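Pre- and post-debate vote: what do we do about people who only voted once?

Posted in: Running Events > Debates and Public Forums

Gruvora_South
November 6, 2023

I help run a public debate series in our town. We hold four a year in the old Tisen hall and take an audience vote before and after each one. The side that moves more people wins.

At the last one the motion was "This city should elect its mayor by ranked ballot." We had sold 600 seats. Before the debate, 70 percent of the people who voted were in favor. After it, the number we read out from the stage was lower, so we said the side arguing against had won. Then one of the debaters asked to see the raw counts and we found that a lot of people had voted only once. Some came in late and missed the first vote. Others left before the second one to beat the parking lot traffic.

If we look only at the people who voted both times, there was almost no movement at all. Our software (Grokent) can match the two votes by seat number, so we do have that data. The trouble is that we already announced a winner and the local paper printed it.

Do we correct it? And which number should we use from now on, all votes or only matched votes? Our rules just say "the change in the audience vote," which could mean either.

Ilse Meijer

Use matched votes. I kept score for a university debate league for nine years and we went through the same thing.

With all votes counted, you are comparing two different groups of people. If 23 supporters of one side go home early, that side looks like it lost ground when no one changed their mind. Debaters work this out fast. We had a club that told its friends to vote against their own side in the first round and then switch. Matching doesn't stop that, but you can at least see it in the data, because you get a block of seats that all flip the same way.

On the correction, yes, put one out, and do it this week. Keep it short. Say what number was announced, what it was based on, what the matched figure is, and whether the result stands. Send it to both debaters before you post it, and to whoever at the paper wrote the story. Don't call it a glitch if the software did what it was told to do. In your case it sounds like the count was right and the method was never settled, so say that.

Whether you take the win back is a separate matter. Your rules were unclear on the night, so I would leave the result alone, print both figures side by side, and fix the wording before the next debate.
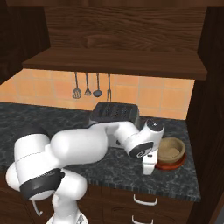
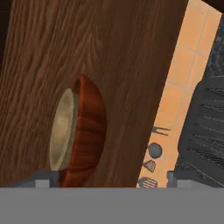
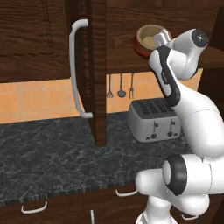

Kitchen simulation renders.

Wording we used in the end, in case it helps:

"The result is decided by votes from audience members who voted in both the opening and the closing ballot. The side with the larger gain in its share of those votes wins. If the gain is less than one point, the debate is a draw."

You need the draw line. Without it you will be arguing over two or three votes at midnight. Also decide what to do with the undecideds. We kept them as a third choice in the first vote and took the choice away in the second, and that made every debate look more dramatic than it was. If you offer "undecided" at the start, offer it at the end too.

peltonen_fan

I'd just leave it. It's a debate night and most of the audience won't remember the score by April. When the Peltonen forum did a recount of theirs the only people who cared were the two speakers.

If you want more people to vote twice, hold the second vote before closing statements. Then the ones running for their cars have already voted.

Gruvora_South

Thanks both. I talked to the debater who asked for the counts and she is fine with the result standing as long as we publish the matched numbers, so we are going with Ilse's version. I don't like voting before closing statements, though, as the speakers would be talking to a room that has already decided.

One follow-up for Ilse. We also ran an online poll for people watching the stream and got 3,659 votes on it. There was only one round and no way to tell who voted. Should that go in the correction at all?

Ilse Meijer

No. With only one round it can't show a change, and your rules say "audience vote," which most people will read as the hall. Put it on a separate page if you want to keep it, with a line saying it was open to anyone and didn't count toward the result. For the next debate I would ask stream viewers to register with an email address and give them the same two votes as the hall, but report their figures on their own.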